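Section 6. Gripper stops short or drops off the counter edge

Applies to the Jorngate two-finger gripper with the Prosex controller, kitchen cell only. Revised June 2018. Replaces the sheet sent out in May, throw that one away.

6.1 What it looks like

Arm starts a pick from the counter. Fingers open, no error. Then it holds short of the front edge, or goes past it and down. Controller shows fault 79 or shows nothing at all. Nothing at all is worse – arm still thinks it is in a good place and will try to close.

Usual cause: counter height in the cell file does not match the counter in the model. Second most usual: someone reloaded the cell and the wrist camera offset went back to zero.

6.2 Before you touch anything

CAUTION: A knife is a loose object. The planner does not know it is sharp. Never rerun a failed pick on the real cell with a blade on the counter.

CAUTION: Fault 79 does not cut power to the fingers. Press the stop. Wait for the lamp.

Always replay the run in Tan (the simulator) first. Step through it from the wrist view.

Wrist view, Tan replay, fingers open in all three:

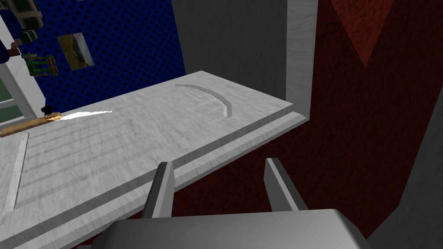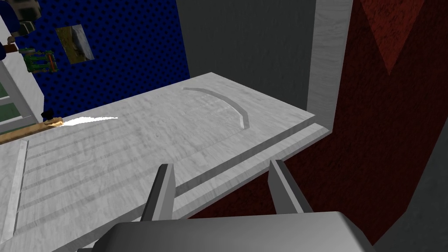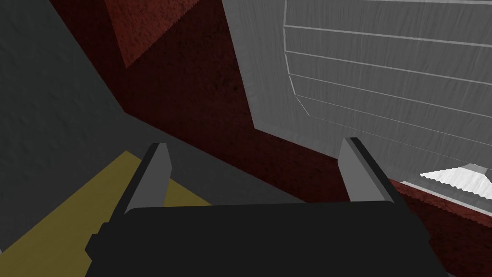 6.3 Replay steps

1. Open the log in Tan. Pick the last run, not the last saved run. They are different files.

2. Set view to wrist. Set playback to single step.

3. Step forward until the arm slows down. Write down the step number.

4. Check the gap between the fingertips and the counter edge. If the fingers are in front of the edge when the log says "above surface", the height is wrong. Go to 6.4.

5. If the height looks fine but the whole view is shifted to one side, go to 6.5.

6. If neither, save the log and send it to Gateck support. Do not keep guessing.

Note: step 4 needs the side view too. The wrist view alone can fool you on depth, we got caught by this twice.

6.4 Fixing the counter height

1. Stop the arm. Mode switch to MANUAL.

2. Clear the counter. Knives first, handle toward you, into the tray.

3. Jog to the reference corner at slow speed. Touch off with the probe, not the fingertips.

4. Enter the new height. Press STORE and wait 4 seconds. If you leave the page early it does'nt save and there is no warning.

5. Load the same value in Tan. Both places. This is the step people skip.

6. Replay the failed run. Fingers should now come in over the edge with clearance.

Note: the drain grooves are lower than the rest of the top. Do not touch off in a groove.

6.5 Fixing the camera offset

1. Open Setup, then Wrist, then Offset.

2. All zeros means it was reset. Type in the values from the card inside the cabinet door.

3. STORE. Same wait as above.

4. Restart the controller. A reload is not enough.

6.6 Going back to AUTO

Run the pick empty first, no knife, reduced speed. Then with the plastic dummy. Real blade last, gate shut, everybody out of the cell.

If fault 79 comes back on the empty run, leave the arm in MANUAL and tag the cell. Check the finger mounts for play. Mounts are due for replacment at 2000 hours anyway – see Section 9 for part numbers.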